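4.2 비어 있는 수납공간의 사회적 수명

정리 관련 문헌은 오랫동안 물건이 너무 많다는 전제에서 출발해 왔다. 물건을 줄이면 평화가 온다는 주장은 직관적이고 책으로 묶기에도 좋다. 그러나 물건을 줄인 다음 남는 선반을 어떻게 할 것인지에 대해서는 대체로 말이 없다. Marras와 Lengyel의 선행 연구가 이 문제를 각주 하나로 처리한 것은 아쉽지만, 그 각주가 본문보다 자주 인용된다는 점은 위안이 된다.

본 연구에서는 Plostesby 지역의 공동 사무실 여덟 곳을 대상으로 면담을 실시하였다. 참여자는 총 63명이며, 이 가운데 18명은 자신이 쓰는 공간에 빈 선반이 있다고 응답하였다. 나머지 응답자 다수는 빈 선반이 '곧 채워질 것'이므로 비어 있는 것으로 볼 수 없다고 주장하였다. 연구진은 이 답변을 별도의 범주로 분류하고 '예약된 공백'이라 이름 붙였다. 심사 과정에서 더 학술적인 명칭을 제안받았으나 뜻이 달라져 채택하지 않았다.

예약된 공백에는 몇 가지 특징이 있다. 우선 기한이 없다. 참여자 다섯 명은 같은 선반에 같은 계획을 이태 넘게 적용하고 있었으며, 계획의 내용은 주로 참고 도서, 차 도구, 그리고 '뭔가 식물 같은 것'이었다. 또한 예약된 공백은 소유권이 불분명할수록 오래 유지된다. 한 참여자는 탁자 위 선반을 누가 들여놓았는지 모르면서도 치우자는 제안에는 강하게 반대하였다. 이유를 묻자 "있던 자리니까요"라고 답했고, 이후의 질문에도 같은 답을 되풀이하였다.

Gentile은 이러한 태도를 게으름의 완곡한 표현으로 해석한다. 우리는 이 해석에 반쯤만 동의한다. 게으름만으로는 응답자들이 빈 선반의 먼지를 성실하게 닦는 이유가 설명되지 않는다. 8월에 진행한 추가 면담에서 일부 참여자는 물건이 놓인 선반보다 빈 선반을 더 자주 닦는다고 밝혔다. 닦기 쉽다는 것이 그들의 설명이었고, 연구진도 딱히 반박할 근거를 찾지 못했다.

가구의 형태 또한 변수로 작용하는 듯하다. 문이 달린 수납장은 비어 있어도 추궁당하지 않는다. 반면 철망 선반처럼 뒤가 비치는 개방형 가구(그림 3)는 내용물의 유무를 숨길 방법이 없다. Monti의 용어를 빌리면 이는 '정직한 가구'에 해당하는데, 면담에서 정직함을 장점으로 꼽은 사람은 드물었다. 수납장 사용자들이 정리 상태에 더 높은 만족도를 보고했다는 사실은, 만족의 상당 부분이 문짝에서 나올 가능성을 시사한다.

다만 본 절의 결과를 가정 공간으로 확대하는 데에는 신중해야 한다. 사무실에서는 빈 선반을 두고 다툴 상대가 동료에 그치지만, 가정에서는 그 상대와 저녁도 먹어야 한다. 이 차이는 다음 절에서 다룬다.
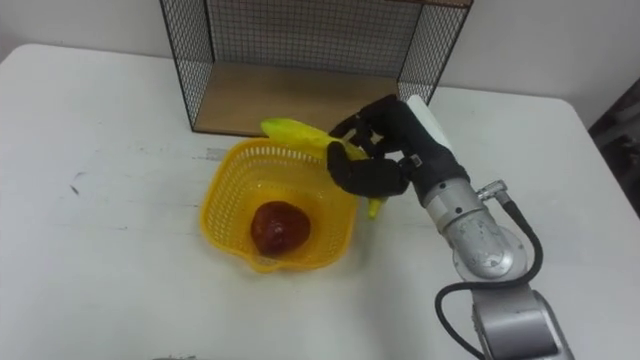 그림 3. 흰 탁자 위에 놓인 검은색 철망 선반. 개방형 수납 가구의 예.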